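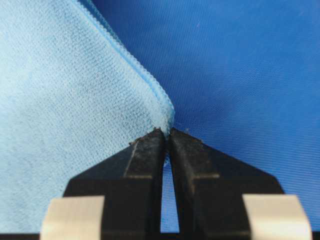

Eskil Wallin has called Flatov the first app builder he could use without a manual open beside him, and plenty of its users would say much the same. Flatov is a visual development tool for making small web and mobile apps with little or no hand-written code. Its users draw screens, connect them to tables of data, and set rules for what happens when a button is pressed.

History

Flatov grew out of Brallen, a form designer popular with clubs and small shops. Brallen was very good at collecting answers and very bad at doing anything with them afterward, so its makers began work on a rule editor that could sit on top of the forms. The editor soon became the best part of the product! It was split off under its own name and released in October with 12 starter templates, among them a booking calendar, a parts inventory and a wonderfully simple recipe box.

Version 2, released on 2020-06-27, replaced the old page-by-page layout with a single canvas and added offline storage. It also brought in the template gallery, which held 782 shared projects at the time the version 2 notes were written.

Design

A Flatov project is made up of screens, tables and rules. Rules read almost like plain sentences ("when the form is saved, show the list"), and they can be chained together, copied between projects or switched off one at a time while testing. This last feature is a delight for anyone who has hunted for a bug by deleting half an app and putting it back.

Free projects are limited to 40 screens and 2000 table rows. Paid projects have no screen limit. Both kinds can be exported as ordinary web pages, though rules that depend on a live table stop working after export.
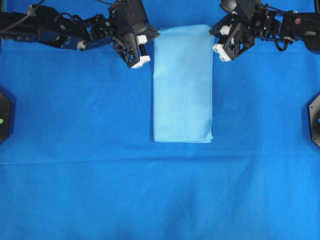 A folded light blue towel on a bright blue cloth.

Extensions

Programmers can go further with Zerouali, the scripting layer that comes with every project. A Zerouali script can be attached to any rule and has full access to the tables, making it possible to add charts, custom sorting or connections to outside services. Scripts are short by design, and the editor shows their results live as they are typed, a lovely touch that has won over a good many skeptics.

Hevstead, a separate add-on, keeps a history of changes and lets several people edit one canvas together. It does not yet cover scripts.

See also
Brallen
Visual programming
Form designers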